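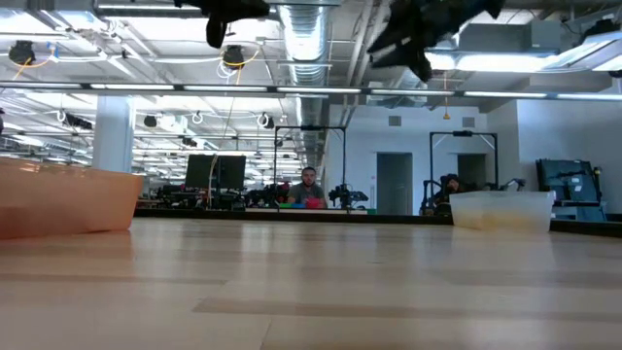 Bins on the tabletop, an orange one and a smaller white one.

Sun 31 December

Well, I made it to the last day of the year with one promise still open, so I'm writing this with flour on my sleeve and a pot of soup going. Last winter I told you all I would finally get my grandmother's recipes out of the shoebox and cook my way through them. I got as far as 51. The box holds a good many more than that (she kept everything, even the backs of cracker boxes), but 51 is more than I cooked from it in the whole decade before, so I'll take it!

The big winner was the poppy seed roll. My first one split down the middle and leaked all over the oven floor, and the smoke alarm had plenty to say about it. The second was dry. The third I took to the potluck at Ostalov Hall and came home with a bare plate and two requests for the recipe. The trick is to let the dough rest a full 30 minutes after you roll it, before the filling goes on. Her card doesn't mention resting at all. I guess she figured anyone reading it would already know.

The loser was the jellied fish. I followed the card to the letter, and it came out exactly the way I remember it from when I was seven. We had grilled cheese that night.

A few of you wrote to ask about the cabbage soup from the fall issue, so here it is again, short version. Brown an onion in butter until it's really dark, darker than you think you want. Add 900 grams of shredded cabbage, a spoonful of caraway and a big pinch of salt, and let it all slump down with the lid on. Then broth to cover, a couple of potatoes in chunks, and an hour on low. Sour cream at the table. I made it with the smoked sausage from Monti once and liked it, but my family voted for plain.

We're staying in tonight. The Fallis road was icy yesterday and I don't feel like driving it at one in the morning with everybody else. So it's soup, rye bread, a plate of pickles and a puzzle of a lighthouse that has far too much sky in it. My sister's crew is coming over from next door around eight, and the kids have been promised they can bang pots on the porch at midnight - last year they were all asleep by ten, so we'll see.

Next up is the cookie section of the box, which I've been putting off because half the cards say "bake until done" and nothing else. If any of you had family in Firitz and remember a thin almond cookie with a jam stripe, please write to me. I have the ingredient list and no directions whatsoever. I'd love to have it worked out in time for the February issue.

Happy New Year, friends. Keep the letters coming, and if you're the one who left a blue casserole lid at my place after the potluck, it's washed and sitting by the front door.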